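Esthorpe Domestic Automation Trials
Readiness and Safety Checklist: Mattress Surface Cleaning
Inspector: Vaughan Ngata
Cell: Katene, Monday session

1. Emergency stop within reach of operator. PASS
2. Floor clear along the operator's walking path. PASS WITH COMMENT
Comment: Tripod legs extend into the area beside the mattress. Mark their position with tape before the next run.
3. Cables secured along both arms. OPEN
Comment: Slack must be checked at full reach.
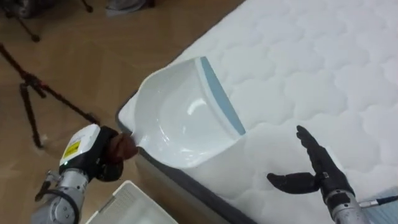 4. Grip force limit set for thin plastic handles. PASS
Comment: The Davel controller was left at the limit approved in August. Operators may not raise it during a run.
5. Contact pressure on quilted fabric within limit. PASS
6. Tools inspected for cracks and sharp edges. PASS
Comment: The dustpan lip and the brush bristles are to be wiped down between runs.

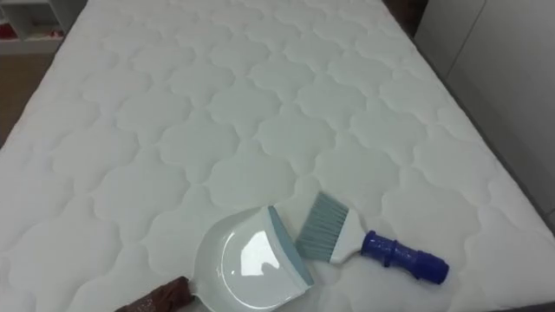 7. Brush and dustpan used together without operator help. FAIL
Comment: 2 attempts were stopped by the operator under Rarnorard procedure 395. Sweeping into a pan held at a steady angle remains beyond what this cell can be cleared to do alone.
8. Debris disposed of without spillage. NOT TESTED

Overall finding: Approved for supervised use only. The chore is not ready for unattended operation in an occupied home. Items 3 and 7 are to be reinspected under work order 1697.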